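Chapter 5
Letting Programs Breed: A First Look at Evolutionary Search

I wrote my first evolutionary algorithm to fix a bus timetable, and it was terrible. The town was Bruvamton, the timetable had 14 routes in it, and I had already spent most of a July trying to sort it out by hand with a pencil and a very tired eraser. So I did what this chapter is going to ask you to do. I made a pile of random timetables, scored every one of them, kept the better ones, mixed them together, and let the computer go around again while I went to get lunch.

When I came back I had a timetable with a beautiful score in which no bus ever left the depot. My scoring rule punished late buses, you see, and a bus that never leaves is never late! I've taught this material many times since then and I still start with that story, mostly so you'll feel better when it happens to you (it will, probably in Exercise 2).

You met hill climbing in the last chapter. You take one answer, nudge it a little, and keep the nudge if it helps. That works nicely until you're standing on top of a small hill and the big one is across the valley. Evolutionary search keeps a whole crowd of answers going at once, so some of them can be off in odd corners while the rest are busy climbing.

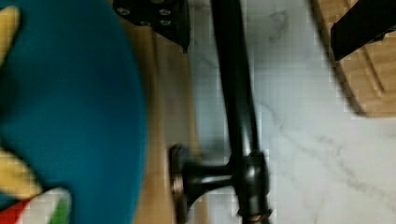
Guzmán wrote in the margin of an early draft that a crowd doesn't help at all if everybody in it ends up standing on the same hill, and that I should say so before page two. Fair enough, so I'm saying so. When all your candidates start to look alike we call it premature convergence, and it's the most common way for a run to go stale. We'll spend a good part of Section 5.3 on keeping the crowd mixed.

A few words you'll need right away. A candidate is one possible answer. The population is all the candidates you have at the moment. Fitness is the score you give a candidate, and a generation is one full trip around the loop. Crossover means building a new candidate out of pieces of two old ones, and mutation means changing a small piece at random. People borrow a lot of biology for this stuff — don't lean on it too hard. Nothing in your code is alive, and you're allowed to do things nature never would, like copying your best candidate straight into the next generation untouched.

For most of the chapter we'll use the Andwood problem, a packing puzzle with 30 boxes and one truck. It's small enough to run on an old laptop and awkward enough that guessing won't get you far. My own best run settled down after 2483 generations, and I'd love to hear that you beat it. The code is written for Pellurance, the same little teaching library we've been using all along, so there's nothing new to install. Do set the random seed before you start, though. I once lost a whole Thursday to a lovely result I could never get back.

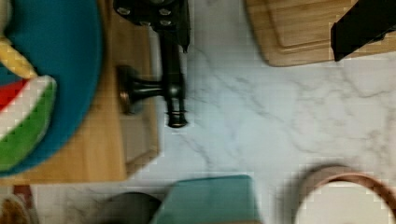 5.1 What Makes a Good Fitness Function

Go back to my parked buses for a minute. The algorithm did exactly what I asked for, and the trouble was all in the asking. Before you write any code, try this: take your scoring rule and think up the laziest, silliest answer that would still score well. An empty truck, say, if all you do is punish overloading. Write that answer down, then work out what its score would be by hand. If the number is better than you'd like, fix the rule now and try again with the next silliest thing you can think of.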